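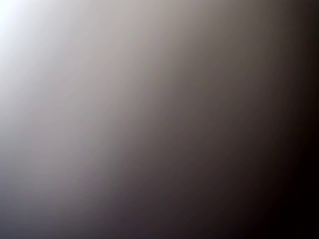 Wiping Down Smooth Surfaces Without Leaving Streaks

Smooth surfaces show everything. A textured counter can go two days without a wipe and look fine, but a glossy cabinet door or a plain painted shelf shows each fingerprint as soon as the light hits it from the side. The tips on this page are for the flat, smooth parts of a kitchen or workroom: doors, drawer fronts, shelves, appliance sides, sealed counters and tabletops.

What you need

2 microfiber cloths, one for washing and one for drying
A small bucket or mixing bowl
Warm water
Plain dish soap
A soft brush or an old toothbrush for the edges
A flashlight or a lamp you can move

Microfiber cloths differ a lot. The thick, fluffy kind is good for dusting and for picking up water. The flat, tightly woven kind sold for glass is better for the last pass. If you only want to buy one kind, buy the flat one. Paper towels work in a pinch but leave lint on dark finishes.

Check the surface first

Look at it from a low angle before you start. Hold the lamp off to one side, close to the surface, and move your head until you can see the light slide across it. Grease shows as dull patches, dried water as rings, and old cleaner as a cloudy film. Straight overhead light hides most of this.

Run a dry fingertip over the area too. If it drags, there is grease. If it feels gritty, dust it before anything wet goes on. Rubbing grit around with a damp cloth is how most fine scratches get there.

If you have the care sheet for the cabinets or the table, read it. Oiled wood, waxed wood, raw stone and unsealed metal all need something different from what is on this page.

The basic wash

1. Dust with a dry cloth, top to bottom. Shake the cloth outside when it looks gray.

2. Put 2 drops of dish soap in the bucket and fill it halfway with warm water. More soap means more rinsing.

3. Wet the washing cloth and wring it until it stops dripping. It should leave a thin film of water that dries in under a minute.

4. Wipe in long, straight passes, each one overlapping the last. Circles leave circles.

5. Rinse the cloth in clean water, wring it again and go over the same area.

6. Dry right away with the second cloth. Fold it in quarters and turn to a fresh side when it feels damp.

Work in pieces you can reach without moving your feet. On a tall pantry door that means the top half, then the bottom half. If you wash the whole door before drying any of it, the top will have spots by the time you get back.

Grease near the stove

The doors beside and above a stove pick up a sticky layer that plain soapy water slides over. Lay a warm, wet, wrung-out cloth flat against the spot and hold it there for 30 seconds. Then wipe. Repeat if needed. Most of it comes up without any scrubbing.

For what is left, put a drop of dish soap straight on the damp cloth, rub lightly, and rinse twice. I used to use Stevesa degreasing spray for this job and it does cut the grease, but it needs three rinses to get rid of the film, so it takes longer in the end. I keep the bottle for the range hood filter.

Do not use the rough side of a sponge on a glossy finish, even lightly. The scuffs will be there for good.

Streaks and cloudy film

If the surface looks worse after washing than it did before, the trouble is nearly always leftover product. Spray polish on top of soap on top of last month's spray polish builds up into a haze that smears when you touch it.

To strip it, mix 5 tablespoons of white vinegar into a quart of water. Wipe it on, rinse it off with plain water and dry. Try it first on the inside of a door. Keep vinegar away from marble, limestone and any other stone you are not sure of.

Once the haze is gone, stay with soap and water. You don't need to add a shine product to a surface that came with a shine.

Hard water makes streaks too. If your kettle gets a white crust, use distilled water for the last rinse on dark surfaces. A gallon lasts me most of the winter.

Water rings and sticky spots

Fresh rings on a sealed table usually fade by the next morning. Leave them alone overnight before trying anything.

Sticker glue comes off with a dab of cooking oil. Let it sit for 5 minutes, roll the glue off with your thumb, then wash away the oil with soapy water. This works on jars and plastic bins as well. On painted wood, keep the oil to the spot itself.

Candle wax should be left to harden and then lifted with the edge of an old plastic card. Hold the card nearly flat.

Edges, handles and seams

Dirt collects where a flat panel meets a handle or a strip of trim. Use the toothbrush, barely damp, and have the drying cloth in your other hand. Water that sits in a seam can swell the wood core behind the finish, and that can't be wiped away later.

Twice a year I take the handles off and soak them in the sink while I do the doors. My kitchen has 18 of them, and they go back on faster if the screws stay with their own handle. A muffin tin is good for keeping them sorted.

Looking after the cloths

Wash microfiber in warm water with a little liquid detergent. Skip fabric softener and dryer sheets, which coat the fibers and cause streaks. Wash them apart from bath towels or they will pick up lint and pass it on to your cabinets. Hang them to dry or use the lowest dryer setting.

When a cloth starts pushing water around and won't soak it up, move it down to floors and garage jobs.

How often

Doors by the stove and sink: every week
Tabletops and counters: every day, with a damp cloth
Shelves and other doors: once a month
Tops of cabinets: in December, before company comes

From readers

Cormac Ó Briain wrote in to say he cleans his workshop bench the same way, but sweeps it with a wide, dry paintbrush before the first wipe. The bristles get sawdust out of the corners that a cloth would only pack in. He also suggests doing dark surfaces in the late afternoon, when the sun comes in low and shows what you missed. I tried the brush on my pantry shelves and have kept one in the drawer with the cloths.

Another reader asked about felt pads for things that get dragged across a shiny shelf, such as a toaster or a mixer. The stick-on kind from any hardware store will do. Clean the feet of the appliance first or the pads will fall off, and check them now and then for crumbs stuck in the felt.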